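Catching up with Nazanin Farahani on home cameras

4/21/22

I first talked to Nazanin Farahani in December, when my own doorbell camera had quit for the third time and I was ready to throw it in the yard. She has been putting in home security systems for eight years, mostly for a small outfit called Catum, and she was kind enough to let me complain for a while before I asked her anything useful. So when I wanted to write something on cameras for regular houses, I called her back (and yes, I had a list this time!).

The first thing I asked was what people get wrong. "They buy four cameras and then look for places to put them," she told me. "Walk around the house first. Front door, back door, the driveway if you park outside. Most of my customers stop there and they're happy."

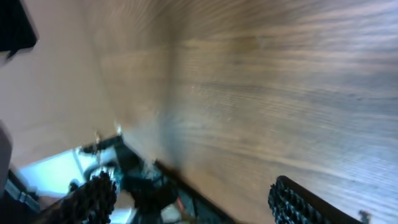 Wired or wireless?

I figured she'd say wired, because every installer I've ever met says wired, and she did, sort of. For a house she owned, she'd run cable. For a rental she'd go with battery cameras and put up with the charging. Her sister has the Melato battery kit in an apartment and charges it when the app starts nagging – which it does a lot, apparently.

What about the recorder? Nazanin likes having one in the house, in a closet, with the footage on a drive. She set hers to keep 30 days and has needed it exactly twice, once for a dented mailbox and once to settle an argument over who left the gate open. "You don't need a year of your own driveway," she said, and I laughed, but I had been paying for a year of my own driveway.
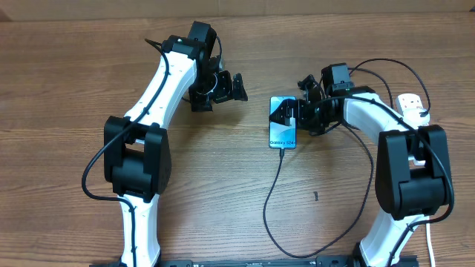 Two robot arms and a phone on a wooden tabletop.

We got onto alerts next, and this is where I really needed help. I went through my app before the call and found 2,224 motion alerts since I'd moved in, of which 1,367 came from the one camera facing the street. Nazanin groaned. She had me draw a zone that left out the sidewalk and turn the sensitivity down two notches, right there while we were on the phone, and my evenings have been a lot quieter.

She also wants everybody to change the password that comes with the recorder, and to do it before the thing ever goes online. She still walks into houses where it's the factory one.
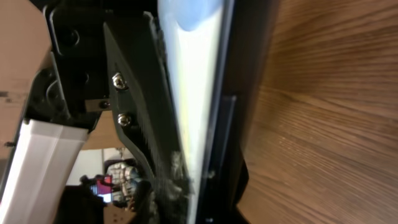 Zihan Shao wrote to me after I mentioned this interview in the newsletter, saying that zones were fine but the real fix was moving the camera lower and tilting it toward the porch. I ran that past Nazanin and she mostly agreed, as long as it stays out of easy reach. She mounts hers just under the porch roof and checks the picture at night before she tightens the last screw, since a porch light too close to the lens will wash out every face that comes up the steps.

I'm moving mine this weekend, if I can find the ladder.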